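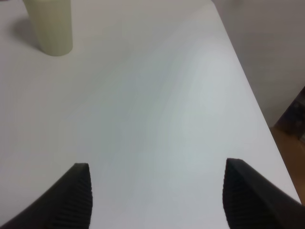

Shop Eating & Drinking Writing Dressing Bathroom Clinics Contact

Daily Living > Eating & Drinking > Weighted Cutlery > Holanda Set

Holanda Weighted Cutlery, Set of Four

Made by Brurnwood. Knife, fork, tablespoon and teaspoon with weighted handles, for people whose hands shake at meals. The set is used by people with essential tremor, Parkinson's disease and multiple sclerosis, and in some stroke units during the early weeks of rehabilitation.

$49 for the set of four
$59 for the set with the zippered travel case
Single pieces are listed under Spare Parts.

How it works

The handle holds a steel core under a soft gray sleeve. The fork weighs 136 grams, several times as much as an ordinary dinner fork, and the other pieces are close to that. For some people the extra weight steadies the hand between plate and mouth. It doesn't treat the tremor and it doesn't help everyone. People with weak shoulders or wrists often find heavy cutlery tiring by the end of a meal, and they may do better with the lighter Ustholm set, which has the same handle shape and no core.

If you are not sure which one suits you, ask your occupational therapist. Many therapists keep a loan set. You can also buy a single Holanda spoon first and try it for a week of breakfasts.

Handle

The sleeve has shallow ridges running lengthwise and a flat on the underside for the thumb. It fits most adult hands. The end is wider than the middle so the piece doesn't slide through a loose grip. Sleeves pull off for cleaning and can be replaced when they wear. Wet the core before putting a sleeve back on.

The fork and both spoons have a short twisted section in the neck that can be bent left or right, up to a quarter turn. Bend it by hand, slowly, holding the handle in one hand and the neck in the other. Do not use pliers. The knife does not bend. It has a curved rocker blade and can be used with one hand.
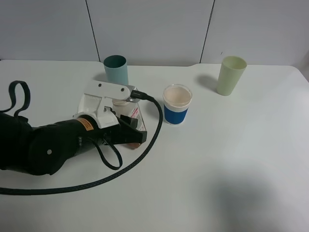

White tabletop and pale gray wall panels.

Setting up at the table

Weight is only part of it. Sit close enough that both forearms can rest on the table, with your feet flat on the floor. Keep the elbow of the eating arm on the surface and raise the spoon by bending at the elbow. A plate with a raised rim gives you something to push against, and a nonslip mat under it stops it from traveling. The Dostgate mat was made with this cutlery in mind, but any good silicone mat will do the job.

If you take medicine for your tremor, your meals may go better at certain times of day. Talk to your doctor or nurse before you change when you take it. Some Parkinson's medicines have to be spaced away from food.

Cleaning

Dishwasher safe on the top rack, sleeves on or off. Dry the sleeves standing up. Do not boil them. Do not put any piece in a microwave. For clinics and care homes, the bare metal parts can go through a thermal washer, and replacement sleeves come in bags of ten.

Specifications

Blade, bowls and tines: stainless steel
Core: stainless steel
Sleeve: silicone, latex free
Shipping weight, set with travel case: 784 grams
Warranty: two years on metal parts, six months on sleeves

Returns

Unused sets can be returned within 30 days. For hygiene reasons we can't take back cutlery that has been eaten with, except where there is a fault. If a neck snaps or a core rattles, send us a photo and your order number and we will replace the piece. You do not need to send the old one.

Stock

The left-handed knife is out of stock until June. The fork and spoons work in either hand.

Comments (3)

Juniper Ferreira
Bought these for my dad, who has essential tremor. Soup is still hard but he can manage rice and peas again with the tablespoon. The teaspoon is too big for a yogurt cup, so measure yours if that matters to you.

Sebastião Bragança
I've had the set for over a year. One sleeve split near the end and the replacement went on easily once I wet the core like the instructions say. I bent the fork too far the first time and it has a slight twist now, still usable. The travel case is OK but the zipper pull is tiny, which is a strange choice for people with shaky hands. I tied a loop of ribbon to mine.

M. in Ohio
Can you buy just the case? I got the $49 set and now wish I had it for restaurants.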